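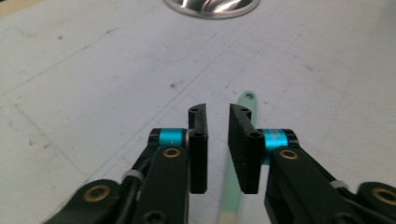
Huia McKinnon wrote in after my last post to ask why our handling rules spend two pages on gripper hardware and only a paragraph on the objects being picked up. Her view was that operators can look after their own tools, and that bad data comes from bad object choice.

I agree with the second half. The first half has not held up at Plustham. When I went back through the 669 takes we rejected in the spring, the largest group had nothing to do with the objects. It was pad alignment and cable routing.

So the current draft of the rules keeps the two pages. The parts that matter most:

**Pads.** Both screws in each pad are checked with a driver before the first take of a session. Finger-tight is a fail. The ridged faces are wiped with a dry cloth, never with solvent. If one pad is replaced, the other is replaced too.

**Cables.** Each cable is tied to its own link, with enough slack for full travel. A tie that slides under light thumb pressure gets cut off and redone. Tails are trimmed flush.

**Bushings.** Open and close the fingers 4 times by hand and feel for grit. No oil. Kane Mudgway tried a light machine oil on one unit in January and it migrated to the pad face within a shift.

**Thin flat objects.** Sticks, rulers, spatulas and so on lie flat on the table at the start of a take. The fingers approach open, with the object between the pads, and the operator does not nudge it into place with a pad edge. A nudge is a separate action and is logged as one.

**Shiny objects.** Polished metal may stay on the table as long as it is well beyond the working area. Glare that crosses a pad face means the take is stopped.

Anahera Tamihana wants the bushing check moved to once a week. I would want to see wear numbers from the Donnelly units first – they run longer shifts than we do, and their fingers are the same pattern.

Huia's point about object choice stands, and that paragraph is too short. I have a longer version half written, with size limits and a section on holes and rounded ends. It goes to Carleen Ruawai for review next, then into the draft as section 2.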